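컵과 뚜껑 갤러리: 작은 물건 모으기

안녕하세요. 저는 사마 압델아지즈(Samah Abdelaziz)입니다. 한국어로 글을 쓰는 것은 아직 천천히 합니다. 틀린 표현이 있으면 댓글로 가르쳐 주시면 감사하겠습니다.

이 페이지는 일회용 컵의 뚜껑을 좋아하는 사람을 위한 갤러리입니다. 저는 콤소프(Comthorpe)에 있는 작은 카페에서 5년 동안 일했습니다. 그때 매일 뚜껑을 만졌지만 자세히 본 적은 없었습니다. 어느 날 설거지를 기다리면서 뚜껑 하나를 뒤집어 보았고, 가장자리에 글자가 돌아가면서 새겨져 있는 것을 발견했습니다. 그 후로 뚜껑을 버리기 전에 꼭 한 번 읽습니다.

지금 제 상자에는 뚜껑 453개가 있습니다. 흰색과 검은색이 제일 많고, 색이 있는 것은 적습니다. 친구 그웬돌린 로젠탈(Gwendolyn Rosenthal)이 여행에서 가져다준 것도 있습니다. 그웬돌린은 종이 뚜껑을 더 좋아하지만, 저는 플라스틱 쪽이 글자가 잘 남아서 좋습니다.

뚜껑을 볼 때 저는 먼저 숫자와 알파벳을 찾습니다. 이런 기호는 크기나 금형의 번호인 경우가 있다고 들었습니다. 그러나 회사마다 다르기 때문에 저도 전부 알지 못합니다. 다음에는 재활용 표시를 봅니다. 삼각형이 보통이지만 다른 모양의 표시도 있습니다. 마지막으로 가장자리의 단을 봅니다. 단이 여러 겹인 뚜껑은 옆에서 볼 때 제일 예쁩니다.

보관 방법에 대해서도 질문을 받았습니다. 저는 미지근한 물로 씻고, 수건 위에서 하룻밤 말립니다. 뜨거운 물을 쓰면 얇은 뚜껑은 모양이 변할 수 있습니다. 그다음에 같은 크기끼리 겹쳐서 비타르(Bitar) 상자에 넣습니다. 상자 하나에 200개까지 들어가지만, 너무 꽉 채우면 꺼낼 때 가장자리에 금이 갑니다. 저는 2월에 그렇게 해서 두 개를 잃었습니다.

글자가 잘 안 보일 때는 빛을 옆에서 비추어 보세요. 투명한 뚜껑은 뒤에 어두운 종이를 두면 읽기가 조금 쉽습니다. 빨간색은 저에게 아직 어렵습니다. 아시는 방법이 있으면 알려 주십시오.

갤러리는 색깔별로 나누었고, 이번 페이지는 빨간색입니다. 파란색은 준비하고 있습니다.

2021-03-16
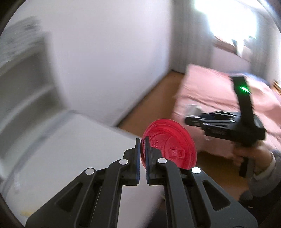
빨간 플라스틱 컵 뚜껑. 왼쪽에 "K6"이라는 글자가 있고, 가운데쯤에 컵 모양의 작은 네모 표시가 있습니다. 가장자리는 여러 단으로 되어 있습니다.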